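Preguntas frecuentes sobre el alquiler de salas en Lestia

Última revisión: 27 de julio de 2021

¿Qué se puede alquilar?

Tres salas de la planta baja y el patio interior. La sala grande se llama Kakstead, la mediana Grodinbridge y la pequeña Đào. Los nombres vienen de la etapa anterior del edificio y los hemos mantenido porque figuran así en las llaves y en los planos. El patio solo se alquila junto con una de las salas, nunca por separado.

¿Cómo se hace una reserva?

Por correo electrónico o en la recepción. No reservamos por teléfono. En el mensaje hay que indicar la sala, el horario completo (incluido el tiempo de montaje y recogida), el tipo de actividad y el nombre de la persona responsable. Si falta alguno de estos datos, la solicitud queda en espera y la sala sigue disponible para otros.

¿Con cuánta antelación hay que pedirla?

El plazo mínimo es de 15 días. Para septiembre conviene escribir antes, ya que es el mes en que empiezan los cursos trimestrales y las tardes se llenan.

¿Quién decide si se acepta una actividad?

Gonzalo Pacheco revisa todas las solicitudes. Si la actividad es de las habituales (clases, ensayos, reuniones, presentaciones), la respuesta suele llegar en un par de días. Si necesita seguro aparte o un permiso municipal, tarda más y depende de los papeles que nos envíen.

¿Hay que pagar fianza?

Sí. La fianza de la sala grande es de 900 euros y se devuelve por transferencia después de la revisión de salida. Las otras dos salas tienen una fianza menor, que se comunica con el presupuesto. No aceptamos fianzas en efectivo.

¿Se puede cancelar?

Hasta 15 días antes, sin coste. Pasado ese plazo se cobra la mitad del alquiler. Si la cancelación la hacemos nosotros, devolvemos todo lo pagado y ofrecemos otra fecha. Un cambio de fecha cuenta como cancelación a partir de la segunda vez.

¿El precio incluye la limpieza?

Incluye la limpieza ordinaria. La sala debe quedar barrida, con las sillas apiladas y la basura en los contenedores del patio. La pintura, la cera, la purpurina y los restos de cinta adhesiva en el suelo se facturan aparte.

¿Se puede llevar comida?

En Kakstead y en el patio, sí. En Grodinbridge y Đào solo agua, por la tarima. No tenemos cocina de uso público. Hay una nevera pequeña junto a la recepción que se puede pedir al hacer la reserva.

¿A qué hora se puede hacer ruido?

La música amplificada termina a las diez de la noche. En el patio no se permite amplificación a ninguna hora. Las ventanas de la sala grande dan a viviendas y deben permanecer cerradas durante los ensayos; la ventilación mecánica funciona aunque estén cerradas.

¿El edificio es accesible?

Las tres salas están a nivel de calle y hay un aseo adaptado. La puerta del patio tiene un escalón. Ponemos una rampa portátil, pero hay que avisar el día anterior.

¿Quién nos abre?

Por las mañanas, Els Hendriks. Por las tardes, Nii Laryea. Se entregan como máximo 2 llaves por grupo, siempre con firma, y se devuelven el mismo día. Por perder una llave se cobra el cambio del bombín.

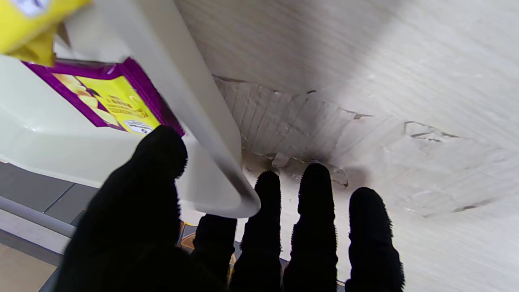
¿Podemos dejar material guardado de una semana para otra?

Solo los grupos con reserva trimestral. Hay armarios con candado en el pasillo y se asignan por orden de petición. El candado lo pone cada grupo y una copia de la llave se queda en recepción. No se admiten productos inflamables ni alimentos. Lo que siga en un armario al acabar el trimestre se guarda un mes más y después se retira.

¿Qué pasa si se rompe algo?

Se avisa en recepción antes de salir y se anota en la hoja de incidencias. El desgaste normal no se cobra. Los daños se descuentan de la fianza con la factura de la reparación delante. Si no están de acuerdo con el importe, pueden escribir a Sorcha Yule, que lleva la administración.

¿Hay descuentos?

Las asociaciones sin ánimo de lucro tienen tarifa reducida por las mañanas. Deben adjuntar los estatutos a la primera solicitud; en las siguientes ya no hace falta.

¿Emiten factura?

Sí, siempre. Los datos fiscales deben llegar antes del pago. Una vez emitida la factura no podemos cambiar el titular.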